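De: Audrey-Anne Penner
Para: lista Embalagens e Recargas
Data: 1 de maio de 2024
Assunto: Re: [recargas] garrafa grande de detergente - rebarba na costura do ombro

Caros,

Respondo por partes, com o texto original citado onde faz falta.

> Na última encomenda da Ansari vieram garrafas com a costura saliente
> em volta do corpo, logo abaixo do ombro. Nas antigas não me lembro de
> ver isto. É defeito de moldagem ou é mesmo assim? E convém cortar a
> rebarba antes de as pôr na prateleira da lavandaria?

A costura em si não é defeito. O ombro em cúpula termina num lábio moldado que dá a volta à garrafa, e esse lábio tem relevo de propósito. Nas garrafas que recebemos pelo armazém de Seltbridge acontece o mesmo desde dezembro, quando mudou o molde. Quem ainda tiver das anteriores pode comparar passando o dedo: nas antigas a transição é quase lisa, nas novas sente-se o degrau.

O que já merece atenção são os restos de plástico presos à costura. Na garrafa que tenho à mão há uma patilha branca pequena, virada para cima, e logo abaixo uma segunda tira fina, encostada à costura. Pode ser rebarba de moldagem, pode ser o que sobrou de um selo ou de uma película mal arrancada. Não consigo distinguir sem cortar, e não quis cortar antes de mandar a fotografia.

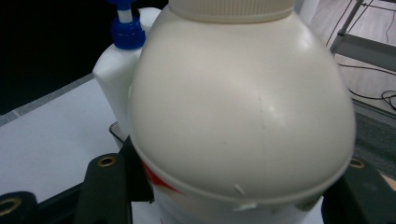 Garrafa grande: tampa canelada, ombro e costura, com a patilha e a tira em baixo. Atrás, à esquerda, o doseador pequeno de bomba azul.

Quanto à marca em diagonal no ombro: é superficial, um risco com ligeiro vinco. Já vi piores em garrafas que continuam em serviço. O critério que uso é simples. Se o vinco desaparece ao apertar e largar, fica. Se mantém aresta viva, passa para a caixa das retiradas.

> Posso continuar a pegar nelas pelo ombro quando estão cheias?

Eu não o faria. O ombro é liso e redondo, e com as mãos molhadas escorrega. A zona abaixo da costura dá melhor apoio, com a outra mão por baixo do fundo. Pela tampa nunca, mesmo apertada: as caneluras servem para rodar e não para suspender o peso.

Sobre cortar ou não cortar a rebarba, o procedimento que seguimos em Berumura é este:

1. Limpar a costura com pano húmido e deixar secar. Parte das tiras sai logo aqui, se for película.
2. Puxar a patilha de lado, paralela à costura. Nunca para cima, no sentido do ombro.
3. Se não ceder, cortar rente com alicate de corte pequeno. Nada de x-ato; o lábio é estreito e a lâmina entra facilmente na parede.
4. Encher com 2 dedos de água, fechar, deitar a garrafa sobre papel seco durante 37 minutos e ver se o papel acusa alguma coisa.

Os 37 minutos não têm ciência nenhuma. É o ciclo curto da máquina de roupa que temos ao lado, e serve de temporizador.

Das garrafas em que fiz isto, 3 tinham patilha que precisou de alicate. Nenhuma verteu. Não é amostra que chegue para generalizar, e agradeço que quem repetir o ensaio mande os resultados para a lista com a indicação do lote.

> Outra dúvida: os doseadores pequenos de bomba podem ser enchidos
> directamente da garrafa grande?

Podem, com funil. O colar da bomba tem de ser desenroscado por completo e a bomba pousada em cima de um pano, de pé ou deitada, tanto faz, desde que o tubo não toque na bancada. Encher até pouco abaixo do gargalo. Se encherem até cima, o tubo desloca líquido ao entrar e acaba por escorrer pelo corpo do doseador, que depois cola à prateleira. Falo por experiência.

Atenção também aos rótulos. Quando o doseador não tem o mesmo produto que lá vinha de origem, colem uma etiqueta nova no corpo e escrevam o nome e a diluição. A cor da bomba não serve de identificação - em Tesadville usam azul para o detergente da roupa e nós usamos azul para o sabão das mãos, e já houve uma troca por causa disso.

Fica por resolver a questão das tampas. As novas são um tom mais quente do que eu esperava e não tenho a certeza de que a rosca seja igual à das antigas. Se alguém tiver uma de cada, experimente trocá-las com a garrafa vazia e diga se apertam até ao fim. Um paquímetro no gargalo também resolvia, mas o meu está emprestado.

Cumprimentos,
Audrey-Anne Penner
Berumura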